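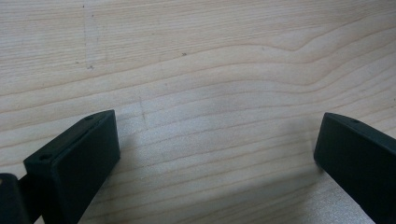

4. Preparar e cuidar do tampo

Chegou a parte boa! Com a estrutura montada (secção 3), falta dar ao tampo da sua mesa Jamora os cuidados que vão deixar a madeira bonita durante muitos anos. Reserve uma tarde com boa luz natural e abra uma janela.

Vai precisar de:
Sabão neutro
2 panos de algodão que não larguem pelo
Lixa fina de grão 400
Óleo de manutenção Flendulport (frasco incluído na caixa, ref. 1701)

4.1 Primeira limpeza

1. Dissolva uma colher de chá de sabão neutro num litro de água morna.
2. Molhe o primeiro pano e torça-o muito bem.
3. Passe-o sempre no sentido do veio, de uma ponta à outra, sem fazer círculos.
4. Seque logo com o segundo pano e espere uma hora antes de continuar.

Cuidado: não use lixívia, álcool nem esfregões abrasivos. Não deite água diretamente sobre a madeira.

4.2 Conhecer o seu tampo

Antes de pegar na lixa, vale mesmo a pena olhar para a madeira com calma. Baixe os olhos quase até ao nível da mesa e deixe a luz entrar de lado: as ondas do veio ganham outra vida, e os riscos finos também aparecem melhor (sobretudo os que atravessam o veio).

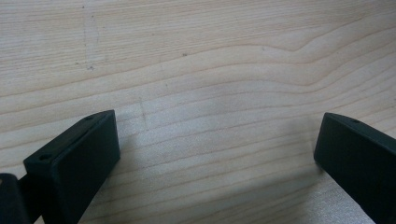
Fig. 4.2. Veio ondulado em madeira clara, com um ponto escuro minúsculo e riscos ténues a cruzar as linhas.

Pontinhos escuros podem ser simples sujidade ou fazer parte da própria madeira. Passe a ponta do dedo: se sentir relevo, volte ao pano húmido. Se estiver liso e não sair, deixe ficar, que não prejudica em nada a mesa.

4.3 Suavizar riscos superficiais

1. Passe a unha sobre o risco, ao de leve. Se a unha prender, salte este ponto e consulte a secção 6.
2. Dobre um pedaço de lixa e experimente primeiro na face inferior do tampo.
3. Lixe sem carregar, acompanhando o veio, mesmo que o risco vá no sentido contrário.
4. Alargue um pouco a zona lixada para não criar uma mancha mais baça.
5. Retire todo o pó com um pano seco.

Nota: não é preciso apagar tudo! Uma marca ténue perde-se facilmente entre as linhas do veio, e lixar demais nota-se mais do que o risco.

4.4 Aplicar o óleo

1. Agite o frasco e deite uma pequena quantidade no pano, nunca na mesa.
2. Espalhe uma camada fina no sentido do veio.
3. Aguarde quinze minutos e retire todo o excesso.
4. Deixe repousar 6 horas antes de pousar objetos.

Cuidado: os panos embebidos em óleo podem inflamar-se sozinhos. Estenda-os ao ar livre, bem abertos, até secarem por completo, e só depois os deite fora.

Repita a aplicação uma vez por ano. Novembro é uma ótima altura, antes de o aquecimento começar a secar o ar da casa.

Revisão do manual: 2026-01-10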